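Promen: maçã no cesto

Oi! Juntei neste pacote as gravações que fiz para avaliar o kit Promen numa tarefa bem simples: pegar uma maçã e colocar no cesto. São 200 episódios, cada um com 15 segundos no máximo, gravados em outubro (e que mês comprido!).
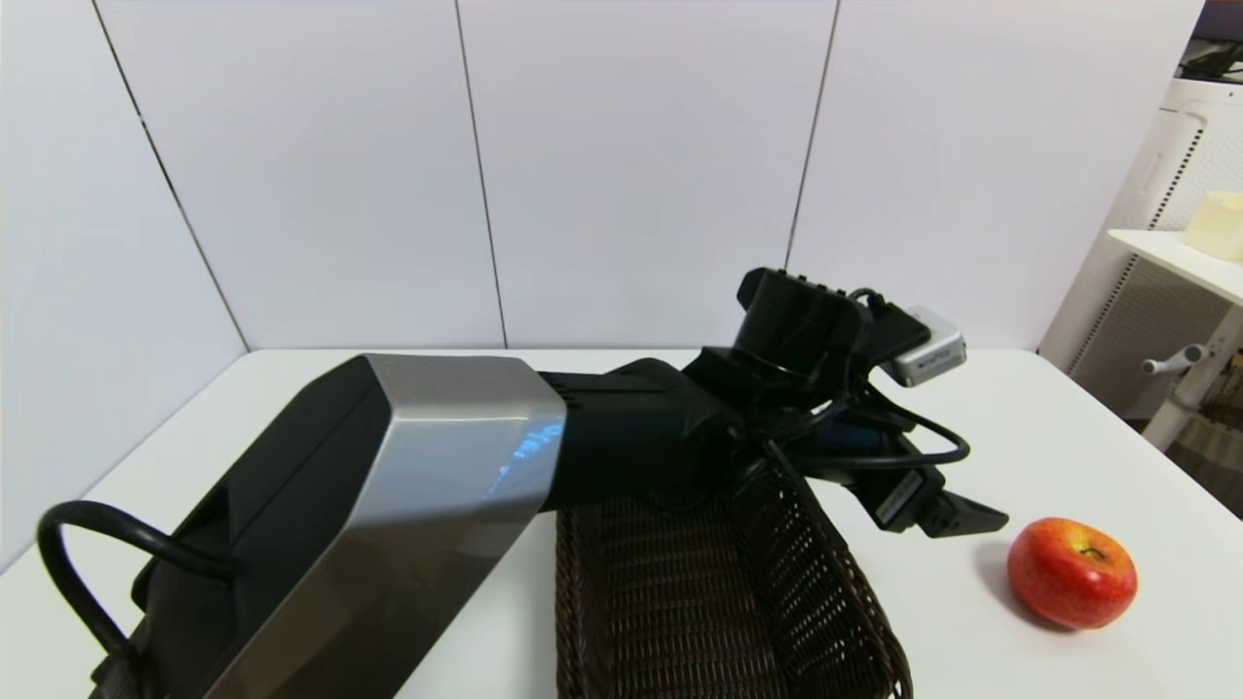
Braço do kit Promen sobre o cesto de vime, com a maçã à direita.

Gostei bastante do módulo de câmera no punho, só achei os cabos meio soltos demais pro meu gosto. Os arquivos estão em 9 pastas, uma por posição inicial do braço, e dá pra abrir tudo no visualizador Iden. A mesa branca ajuda muito na segmentação, principalmente com uma maçã vermelha dessas do lado do cesto escuro.

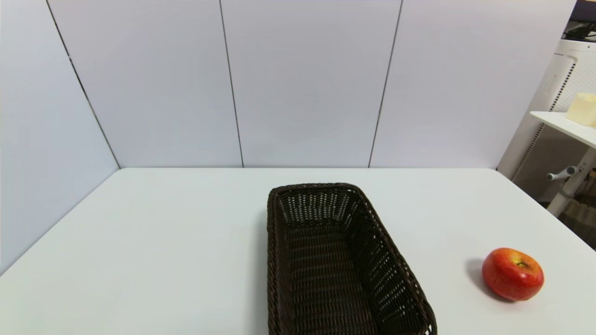

Problemas conhecidos

11 episódios estão sem o áudio da garra. Já deixei marcados no índice, é só filtrar pela coluna "audio".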